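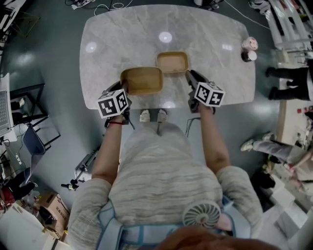 Home Issues Authors Submit Search

4.2 Living with a shiny table

I went into the interviews expecting to talk about stains. I had a whole page of questions on red wine and turmeric, and I used maybe a third of it. What people wanted to talk about was light. Of the 15 households I visited in Grunuvdale, 13 brought up glare before I did, and several of them brought it up while I was still taking my shoes off.

Let me start with Consuelo Figueroa, whose kitchen I've already described in 4.1. She bought her table in a showroom with soft side lighting and put it under a row of ceiling spots. "It's like eating off a lake," she told me, and then she got me to sit in each chair in turn so I could see which one was the worst (it was the one by the window, and it really was bad!). Her family had quietly worked out a seating order based on who minded it least. Her son had the bad chair because he eats with his head down anyway.

Polished stone is the clearest case. The white marble top in Figure 3, with its soft gray veining, shows the round reflections of the overhead lights, and a couple of pale wood trays on it cover only a little of the shine. I bring up trays on purpose. Mats, runners, trays and big flat bowls came up over and over in my notes, and I'd filed them all under "protection" in my first round of coding. Yu-na Ji, who coded the transcripts separately, had filed half of them under "comfort." We argued over this for most of September and in the end I went over to her side. When Do-yoon Kwak says he keeps a cloth on the table in the evening and takes it off in the morning, he can't be worried about scratches, or he'd leave it on.

The second thing I didn't see coming was wiping. People with matte tables wiped them after meals. People with glossy tables wiped them after meals and then again whenever they caught the surface at a low angle, say walking in from the hall around 10 in the morning with the sun coming across it. A-yeong Yoon called these "extra wipes" and I've borrowed her term for the rest of the paper. Extra wipes are hard to count from interviews, so I won't try. The diary part of the study (Section 5) does a better job of it, although two of the diaries came back with more drawings than entries.

I should say something about money too. The Caststead tables in my sample were the cheap ones and the Aguirre tables were the expensive ones, and I'd assumed that people who had paid more would complain less, or at least less to a stranger. That didn't hold up. Joon-young Maeng had saved for his Aguirre for a long time and he was by far my crankiest participant. He'd changed the bulbs, then the shade, then moved the whole table a foot toward the wall, and he was thinking about paint. He still loved it. He told me he was 100 percent sure he would buy it again, and I believe him, even though I have no idea what to do with that in a coding sheet.

Ferkov (in the review in Section 2) treats choosing a surface as something that happens once, in a store. My participants made it sound much more like a thing that goes on for years, with lamps and curtains and cloths all getting pulled in. A couple of them had ended up redoing the lighting in a room because of a table. I'd like to follow that up with people who rent, since they often can't touch the ceiling fixtures, and I only had three of those. The renters I did talk to leaned hard on floor lamps, and one ate her dinners by the light over the stove.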